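4.2 What people keep, and why they keep it

Before we get to the reasons people gave us for mending their clothes, it seems fair to say a word about the reasons they gave for not mending them, which were longer, more detailed, and often delivered with a good deal of laughter. Of the 151 households that returned our questionnaire in Piltbridge, nearly all had at least one garment waiting somewhere for repair. It might be in a drawer, on the back of a chair, or in a bag at the bottom of the closet that had moved house with the family (in one case twice!). We came to call this the waiting pile, after a phrase used by Morven Rankin during the first round of interviews, and the name stuck with all of us.

The waiting pile is an odd sort of place. Clothes in it have not been thrown out, and yet they are not being worn either, and the people who own them tend to speak of them with a mixture of fondness and mild guilt. One retired bus driver told us he had a jacket in his pile that he thought about every winter and forgot every spring. A mother of three said that by the time she reached the bottom of hers, the children had outgrown whatever was down there. Earlier writers have treated such delays as a sign that mending skills are being lost, and Baird makes that case with great care in his study of rural sewing circles. Our own interviews lead us to a gentler reading. Most of the people we spoke with could sew well enough to fix what was in the pile, and 40 of them owned a working machine. What they lacked was a table that could be left covered overnight.

Space came up again and again, in fact, and often before we had asked about it. In the older row houses near the Kelberg mill, where the kitchen table has to serve for breakfast, homework, and supper, mending was squeezed into the 15 minutes or so between one use and the next. Hems and buttons fit nicely into a gap like that. Waistbands, linings, and elastic do not, and so these were the jobs that sank to the bottom.

Elastic deserves a paragraph to itself, as it was the repair our participants dreaded most. A seam that has come open can be closed along the old line, and a missing button tells you plainly where it used to be. Gathered elastic is a different matter: the fabric has to be stretched evenly while it is sewn, and if the tension wanders the gathers bunch up on one side. Keir MacLeish, who kindly shared his notes from the repair evenings at Skendico, found that ankle cuffs were the job visitors most often asked someone else to do for them (Figure 6).
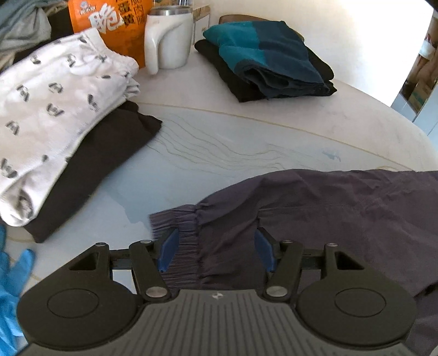
Figure 6. Gathered, elasticated cuff on a pair of dark purplish-gray trousers.

It would be easy to conclude from this that people simply hand over whatever is difficult, but the interviews suggest something warmer going on. Visitors who asked for help with a cuff usually stayed to watch, and a good many came back with a second pair and wanted to try it themselves. Piroska Kun has described much the same pattern among the alteration shops of Riviere, where customers would linger at the counter long after the ticket had been written. We would add only that the lingering seemed to matter as much to the menders as to the visitors. Several of them told us they had taken up the work for the company, and that the sewing had come along afterward.

We return to these evenings in Section 5, where we look at how the waiting pile changed for the households that attended more than once.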